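Lynch Street Clothing Swap and Mending Circle
Minutes of the planning meeting, 15 December 2022

Chair: Zarmeena Kiani
Apologies: Jikik table (sent their notes by email, thank you!)

1. Minutes of the October meeting
Approved with one fix. The button drawer went to the Asmont branch, and the Skultov branch is still waiting for theirs.

2. How the fall swap went
What a day! We took in 3675 pieces and 1586 of them went home with someone new, which beats last year by a mile. The shirts and pajamas rack was picked clean before lunch. Coats moved slowly until the rain started, and then we couldn't hang them fast enough. Several people asked if we could do kids' sizes on a rack of their own, and everyone at the meeting loved the idea. Agreed for spring.

3. Folding and sorting
Long and happy discussion. Zarmeena wants every table to fold the same way so that stacks can move from one to another without being redone. She showed her method for shirts (buttons up, sleeves back, thirds, then in half) and we all had a go. It does make a lovely flat stack, even with slippery fabrics. Agreed to use it for all shirts and blouses. Knits get rolled. The Jikik table would like to keep folding pants their own way, and that was fine with everybody.

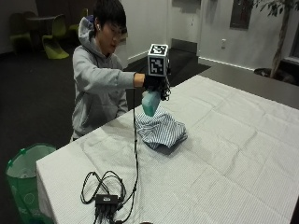
We also talked about table covers. Plain white won easily, as stains and loose threads show up right away against it and stripes and prints are much easier to match. Two of the old covers have burn marks from the iron and will be cut up for pressing cloths. Pieces that come in crumpled should be shaken out and checked at the seams before they are folded, and anything with a split seam goes in the mending basket with a safety pin at the spot.

4. Mending circle
Attendance keeps growing and the mood is wonderful. The patching evening was so full that people were sewing on the stairs. Requests for next time: collars, zippers, and darning again. Zarmeena will teach collars. We still need someone for zippers, so please speak up if you've done even one or two!

5. Flyers
Agreed to print 4000 for spring, with the larger lettering and the green border. Asmont will hand out their own share.

6. Any other business
The good scissors are back. Please don't cut paper with them.
Hangers: we have plenty of wire ones and would love more wooden ones.

Next meeting: date to be sent around by email. Bring a shirt to fold.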